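3.2 Flour handling and batter preparation

Search this journal Enter keywords Advanced search

Four flours were used in the main series: a brown rice flour and a sorghum flour from Bredberg, a buckwheat flour from Tokgöz, and a wheat flour from Urnness that served as the control. The three flours without gluten were stored in a separate cabinet and weighed before the wheat flour was opened on any given baking day. All flours were passed through the same type of sieve, but each had its own sieve, scoop and storage tub, marked with colored tape.

Water content was measured on each bag when it was first opened and again when it was half empty. Flours were not dried or conditioned before use. Where the second reading differed from the first, the amount of water in the batter was adjusted so that total water, counting the water already in the flour, stayed the same across batches. The adjustment was small for rice and sorghum and larger for buckwheat, which took up moisture from the room more quickly.

The base batter contained flour, water, sunflower oil, sugar, salt, instant yeast and ground psyllium husk. Psyllium was mixed dry with the sugar before any water was added. In early trials it had been sprinkled directly onto the wet batter, and lumps formed that did not break up during mixing. The control batter used the same recipe with the psyllium left out and the water reduced.

Mixing was done in two steps. The dry ingredients were combined at low speed, the liquids were added in a single pour, and the bowl was scraped once before mixing continued at medium speed. Batters were then portioned into greased tins at 247 g each. Tins were filled from the center and the surface was leveled with a wet spatula. No further shaping was done.

3.3 Proofing, baking and cooling

Filled tins were proofed under a loose cover until the batter reached a line scored on the inside wall of the tin. We chose a fixed height over a fixed time because the flours rose at very different rates, and a single proofing time would have left the sorghum batter low and the rice batter close to collapse. Proofing time was recorded for every tin and is used as a covariate in Section 4.

Each batch was baked on the middle shelf of a deck oven with the vent closed for the first part of the bake and open for the rest. Loaves were turned out at once and cooled on wire racks for two hours. Those meant for the storage test were bagged after cooling and kept at room temperature. The rest went directly to measurement.
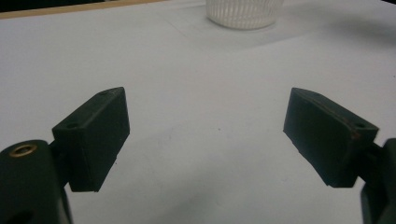
Figure 3. Gripper fingers in the open position over a white tabletop.

3.4 Volume and crumb measurement

Loaf volume was measured by seed displacement with rapeseed. Three readings were taken per loaf and the middle value was kept. The seed was replaced at the start of each baking week, as broken seed packs more tightly and gives a volume that is too high. Specific volume was calculated as loaf volume divided by the mass of the cooled loaf.

Slices for the crumb test were cut with a serrated blade and a guide. The two end slices were thrown out. Firmness was taken as the peak force during compression of the center of the slice, with the crust left on. Removing the crust from the sorghum loaves tore the crumb in several trial slices - the same did not happen with rice or wheat - and it seemed better to treat all loaves alike.

A total of 17 batches were baked for the main series. One buckwheat batch was left out of the firmness analysis after the bag seal was found open, but its volume readings were kept. The firmness data set holds 1751 compression readings, including the repeat readings from the storage test.

3.5 Data treatment

Readings were logged to the Donia worksheet at the time of measurement and checked against the paper record at the end of each week. Values were flagged when the slice had a visible tunnel or a gap under the top crust. Flagged values were kept in the main analysis, and the models were run a second time without them. Both sets of results are given in Table 4.

Flour type and storage day were treated as fixed effects and batch as a random effect. Proofing time was centered within flour type before it entered the model. Without centering, it was so closely tied to flour type that the two could not be separated. Differences between flours were tested in pairs with a correction for multiple tests.

Two limits of the procedure should be noted. The scored line in the tin was read by eye, and domed batters were harder to judge than flat ones. In addition, all rice flour came from one milling lot, so the results for rice cannot be used to say anything about variation between lots. The sorghum and buckwheat flours each came from two lots, and lot was entered as a further term in the models for those flours only.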